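From: Fergal Hayes
To: Ilgate kitchen list
Date: 23/06/2020
Subject: Re: Buns sticking to the steamer tray

Aiman Halim wrote:
> Has anyone got a steel steamer with the holes in the tray to work
> for buns? Mine is the Skukine one. I have always used bamboo and
> the bottoms never stuck. On steel they tear when I lift them. I
> make the dough with 300 g of flour and 100 g of filling. Is it the
> tray or is it me?

Aiman,

I'd say the tray. Steel holds more water on the surface than bamboo does, and the dough sits in it. Cut a square of baking paper for each bun and the bottoms should come away clean. A wipe of oil on the tray works too but you have to redo it every batch.

Leave more space than you think you need. I put three in a round tray and no more. When the time is up, turn off the heat and wait a few minutes before you take the lid off, or the tops wrinkle.

Have the plate next to the pot before you start lifting. I use a wide flat one so the buns don't touch while they cool.

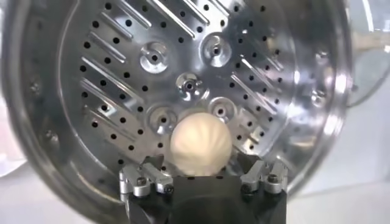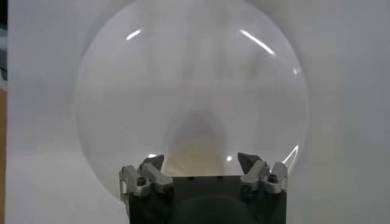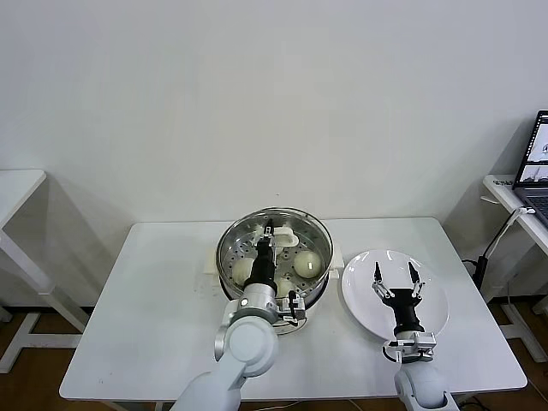
Last one: steel steamer with the tray in, and the plate to the right of it.

Your quantities look fine to me. If the dough feels slack, hold back a spoonful of the water next time. I haven't tried the Simanjuntak flour you mentioned in June, so I can't say whether it takes more or less.

Does your lid drip? If so, tie a tea towel round it.

Fergal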